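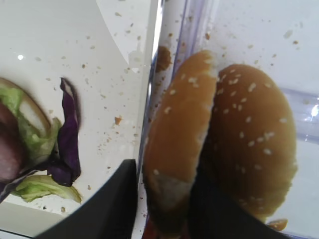 Buns going soggy at a work cookout

Posted by ovenmitt_641
August 22, 2025

I'm cooking burgers for the shipping crew at Minhas in October. Up to 457 people if the second shift comes over. Last year I did it for a much smaller group and by the time the last tables ate, the bottom buns were paste. I'm using Brerora sesame buns because that's what our supplier carries. Lettuce, tomato, patty, cheese on the side. Do I toast, or is that a waste of time at this size?

gristle
Toast them. Cut side down on a dry flat top until they get some color. You don't need butter. Butter makes it worse if they're going to sit.

Plainfork
I disagree about the butter. A thin coat of fat keeps the tomato juice out of the bread. We do it that way at the Drindska fair every year and they hold fine for 12 minutes or so wrapped.

gristle
Wrapped is your problem. Foil traps steam. Leave them open on a tray and you won't need the butter.

Plainfork
Then they go cold. Pick one.

ovenmitt_641
I'd take cold over wet, but the crew might not. Where do you put the lettuce? I've always put it on top of the patty, under the tomato.

saltlick18
Lettuce on the bottom, under the meat. Dry it well first. I wash mine the night before and keep it in the fridge between towels. Slice the tomatoes an hour ahead and salt them on a rack so they drain.
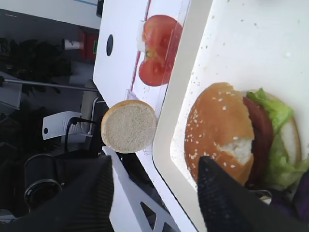

Plainfork says salting tomatoes ahead makes them limp, and I have to agree with that. An hour is too long. Fifteen minutes and a paper towel is plenty.

saltlick18
Depends on the tomato. Romas can take it.

gristle
Back to the original question - don't build them at all. Set out the buns and toppings and let people make their own. You only have to keep the patties hot.

ovenmitt_641
Tried that. The line went out the door and the lunch break is short. I could do half and half, though. Patty and bun from us, vegetables at a second table. We have two Plenen warming cabinets I can borrow for the meat.

gristle
That would work. Vent the cabinets a little.

Plainfork
Still butter the buns.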